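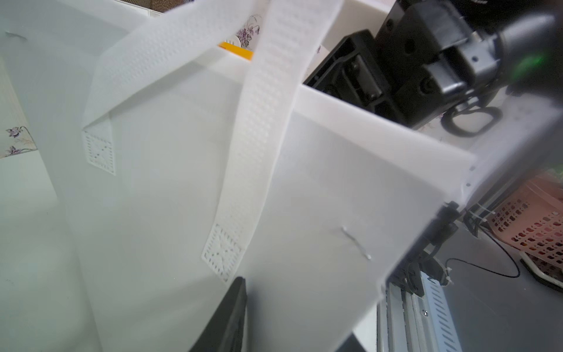

Manipulation Group, Pomgate Robotics Workshop

September 11, 2022

The bag task has been stopped since the fault on the second arm, and I've had a few messages asking what broke. Short version: a wrist cable, a strap, and a torque limit that I set in January and forgot.

The task is to take a white non-woven tote by its body, hold it, and let the other arm load it. Non-woven fabric is stiff enough to stand up for a while and soft enough to fold under a finger pad, so the grip height matters. Too high and the pads close on the stitched tabs where the straps are sewn down. Those tabs are several layers thick, and the gripper reads the extra thickness as a finished grasp. Too low and the rim sags.

On the run that failed, the right arm went in with the wrist rolled further than usual. The planner (we run Fuver for motion, with our own grasp code on top) had picked that pose to keep clear of the basket. It was a legal pose. The strap went over the finger housing during the approach and settled behind it, next to the loop of black cable that hangs below the gripper. When the arm retracted, strap and cable moved together.

The log from there:

- Retract starts, wrist current normal.
- Wrist current climbs over 4 seconds and stays under the limit.
- Gripper position feedback drops out, comes back, drops out again.
- Controller keeps sending the last good position.
- Kiros Sisay hits the stop.

The third and fourth entries are the ones that bother me. A dropout on gripper feedback should be a fault. Ours was a warning, and the warning counter reset each time the signal came back. With an intermittent connection the counter could go on resetting forever. The arm pulled against the strap for 9 seconds in total before Kiros got to the button, and the wrist status light stayed green for all of it. The light shows that the wrist board has power. I had been treating it as a sign of general health, and so had everyone else on the bench.

Damage was small. The connector at the wrist end had 2 bent pins. The strap held, which says something for box-and-cross stitching. The bag went back in the pile.

The torque limit is my fault. In January we had nuisance trips when the arm brushed the bench, and I raised the wrist limit to get through a demo. I wrote it in my notebook and left it out of the config history. With the old value, the arm would have tripped early in the retract. I reran the logged current against both settings to check, and it crosses the old limit well before the first dropout.

Changes so far:

1. Wrist limit back to the original value, in version control, with a comment.
2. Any loss of gripper feedback during motion is now a protective stop. It needs a manual reset.
3. Wrist roll is restricted on approach whenever the target has straps or handles. This costs us some reachable poses near the basket, so the basket will have to move.
4. Cable loop shortened. Nikau Ormsby wants a sleeve over it as well and has ordered one from Yilma.

Nikau also pointed out that shortening the loop reduces the slack at full wrist rotation. He's right. I measured it at both ends of travel and there is enough, but not by much, and I'd like to see it after a few hundred cycles before I call it done.

Still open is strap detection. The grasp code segments the bag as one object, straps included, and takes the height from the rim. It has no idea that a strap is a loop that something can go through. The Brestska dataset labels handles separately, but mostly on hard-sided containers, and our first try with it marked the side seam as a handle. I'll post the numbers when there are enough of them to mean anything.

Until then the arm runs at reduced speed, with a person at the stop button for every bag.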